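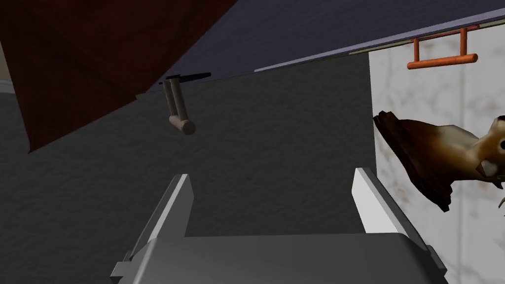 Chapter 10: Surfaces, Colour and Light

Grey is the colour most people notice last. In the Bahrami housing survey, 1,141 households in Zekesside were asked to name the main colour of their kitchen. Many who lived with grey walls wrote "none" or left the line blank.

In this chapter you will learn how the finish of a surface changes the colour we see. A matt finish scatters light in many directions, so it looks much the same from wherever you stand. A gloss finish sends most of the light off at one angle and shows a bright patch, called a highlight.

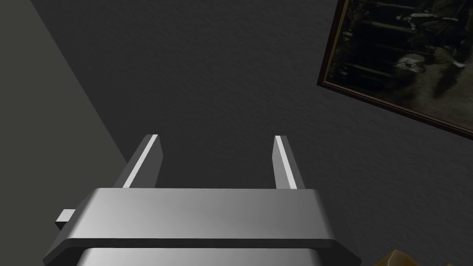
Figure 10.2 Highlights and shading on grey surfaces (computer rendering).

Su-bin Ko and Dong-hyun Cheon painted 12 test boards from a single tin of grey and changed only the top coat. Visitors to the Grevusen workshop sorted the boards into lighter and darker groups, and the glossy boards were often placed with the darker ones.

Key terms: matt, gloss, highlight, undertone

Before you start
1. Find two grey surfaces in your classroom.
2. Look at each from the front, then from the side.
3. Write down any change in colour you notice.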